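Paying for It Twice: Relief Loan Fraud and What the Court Files Leave Out
Student project report, Crime and Public Money seminar
Helge Granström and Kedir Teshome

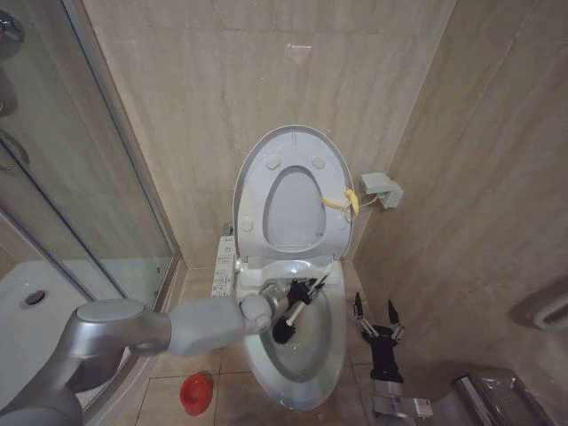 We picked this subject because the newspaper version of it seemed too neat. A business owner invents a payroll, gets an emergency loan, buys something flashy and is caught. Most of the coverage we read in November followed that order, and most of it came straight from the prosecutor's press release. We wanted to know how much of the story held up when you read the paperwork behind it.

Our material was one case file, that of a cleaning supply company called Brarnov, plus 40 news items on similar cases. Brarnov's owner claimed 70 employees on his application. The state wage records listed four. He pleaded guilty to one count of wire fraud and the other counts were dropped. The file runs to 1456 pages, and we read all of it, although Kedir read the bank statements and Helge mostly read Kedir's notes on them.

What the file shows

The application was bad. The payroll total was the same in every month, the tax form was missing a page, and the company's address belonged to a mailbox store. A loan processor, Stirex, approved it anyway. We found no sign in the file that a person at Stirex opened the attachments before the money went out. The firm kept its fee.

The press release says investigators "uncovered a sophisticated scheme." We don't see it. The money went into the business account, then to the owner's personal account, then to a boat dealer named Ferri. That is three steps, all in his own name. Calling it sophisticated makes the investigators look clever and the processor look unlucky, and we think both deserve a harder look.

What the news items show

We sorted the 40 items by who was quoted. Prosecutors appeared in nearly all of them. Defense lawyers turned up in a handful, usually to say they had no comment. The lender or processor was hardly ever named. Only one paper, the Kornlow weekly, asked how the loan got through in the first place, and it gave the answer two sentences near the bottom.

Several stories also claimed that a conviction "sends a message." To whom? The loan program in our case had already closed by the time charges were filed. Maybe the message reaches people planning some other fraud, but we found nothing that measures this and we're not going to pretend we did.

Problems with our own work

One case is one case. We chose Brarnov because the file was complete and we could get it, and a complete file may come from an unusually simple case. Our search for news items used the word "fraud," so stories about honest borrowers who made mistakes would not have come up. We also disagreed on how to sort nine of the items — Helge wanted them counted as independent reporting, Kedir thought they were rewritten releases — and in the end we left them in a separate group.

We asked Stirex for an interview twice. The first email got an automatic reply with a case number. The second got the same reply with a different number.

If we had another term we would request the processor's review logs. Our instructor doubts they would be released, and we doubt it too, but the request form is filled out and attached as Appendix B.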